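Packing and Dispatch Hand, Part Time
Maketti Trays and Liners, Cudholm
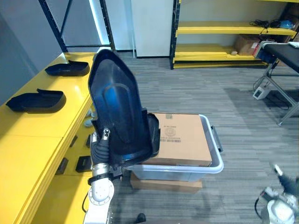

Black moulded tray with raised side walls.

Maketti makes and sells moulded trays, liners and covers for cars, utes and small trailers. We are looking for a packing and dispatch hand to join the day crew at our Cudholm warehouse. The job is permanent part time, 24 hours a week, with extra shifts offered in the lead-up to January.

You would be the fourth person on the packing benches and would report to Berenice Tovar, dispatch supervisor.

What the job involves

Most of the day is spent picking orders from the racks, checking each item against the docket, wrapping it and boxing it for the courier. Our stock list runs to 539 lines and many of the parts look alike, so you need to read part numbers carefully. Left-hand and right-hand liners are the usual mix-up.

You will also book in returns, flatten and bale used cartons, and help unload when a delivery comes in. The courier collects at 3.30 pm and orders have to be on the dock by then. Everyone sweeps their own bay at the end of the shift.

Orders are tracked in Kombo, our stock program. We don't expect you to have used it before. Training takes two shifts and you will work beside someone for the first fortnight.

Hours and pay

Monday to Thursday, 9.30 am to 4 pm, with an unpaid half-hour lunch. Pay is by the hour and is above the award rate for the grade. Super is paid on top. We go through the exact rate at the interview and put it in writing before you start. There is a six-month probation period.

We supply hi-vis shirts, gloves and a $480 yearly allowance that can be spent on safety boots, work pants or prescription safety glasses.

What we are looking for

You must be able to stand for most of a shift and lift up to 15 kg. The trays are light but some are awkward to carry, and larger orders go out on a trolley. You need to be comfortable with a barcode scanner and a basic computer screen.

Warehouse experience would help, as would a forklift licence, but neither is essential. Two of the current crew came from supermarket night fill and one from a plant nursery. If you have a gap in your work history, just tell us what you were doing.

You must have the right to work in Australia.

Getting here

The warehouse is on the industrial estate at Cudholm, 600 metres from the bus stop on the main road. There is free parking behind the building and a bike rack near the side door. The lunchroom has a fridge, two microwaves and lockers.

How to apply

Send a resume of no more than two pages and a few lines about why the hours suit you. A formal cover letter is not needed. Please quote job number 2204 and give the names of two people we can ring, at least one of whom has worked with you.

Applications go to Yareli Cortés in the office, by email or by hand at the front counter before 5 pm. They close on the last Thursday of the month. Interviews take half an hour and include a short walk through the warehouse, so please wear closed shoes.

We reply to everyone who applies. Agencies, please don't call.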